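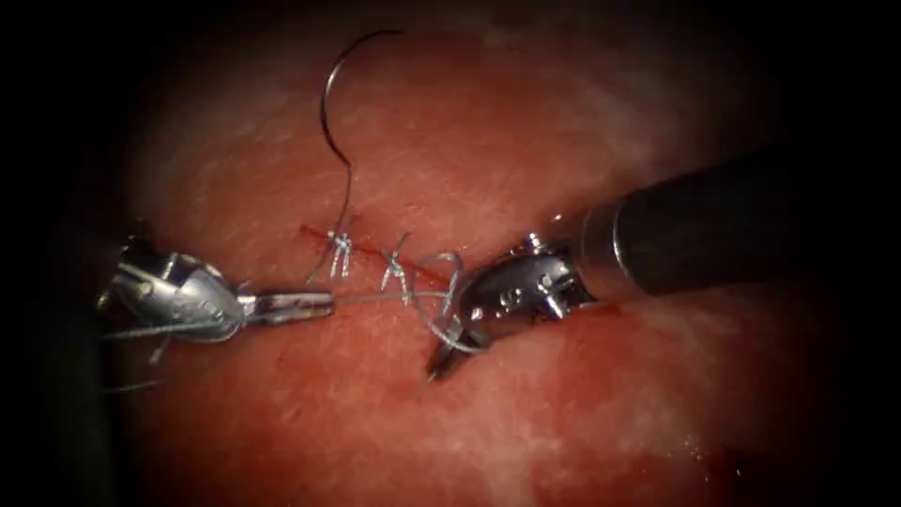 Is the Colix suturing kit worth it for a small training lab?

Murín
We have 27 residents and 2 consoles, and I've been asked to look at the Colix add-on from Hirkeo for knot practice. The quote came to 1338 a year, which is kind of a lot for us. Has anyone lived with it for a while? I'd love to hear the good and the bad!

Bram Claeys
Hi, and welcome! We've had ours since April and I'm fond of it, though it took me a while to get there. The thread guidance is lovely for beginners – mine used to yank every throw – and the scoring is fair once you set the tension limits yourself (the default ones are far too strict). Do ask for the 3 extra needle drivers up front, as ours took weeks to come when we ordered them later. Support answers the phone, bless them.

Traturero
its ok. check your console version first, ours needed an update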